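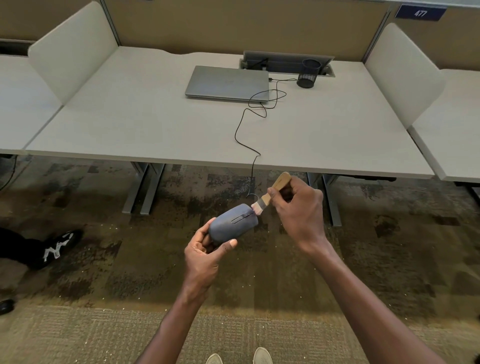

Section 14. Showing the task by hand

Trorkari learns small cleaning jobs by watching you do them. It has no opinion of your technique and will copy all of it, sighing included.

1. Put on the head camera and look down at your hands. Check the preview: both hands should stay in view when you hold them out comfortably.

2. Pick up the mouse in one hand and the brush in the other. Leave the cable attached if that is how the robot will find it.

3. Press Record and hold still for 2 seconds.

4. Brush the front edge first, then the scroll opening, lengthwise. Go slower than feels dignified.

5. Turn the mouse with the holding hand and keep the brush hand where the camera can see it.

6. Put both things down, show your open palms, and press Stop.

NOTE: Repeat until you have 31 good takes. Vary your grip a little between them - a robot that has seen only one grip will defend it to the death.

NOTE: If you sneeze, answer a colleague or drop the brush, mark the take as Spoiled. Runorent, the training software, does not know a sneeze from a cleaning step.

CAUTION: Do not nod. The camera nods too, and takes with heavy head movement are rejected with error 202.

CAUTION: Keep the mouse cable clear of your sleeves and of anything on the desk you are fond of.

To correct a finished skill by remote control, go to Section 15. Have the stop button within reach before you start.

Hodthorpe Robotics - Trorkari Set-up Guide - © Hodthorpe. All rights reserved. Contact support | Back to top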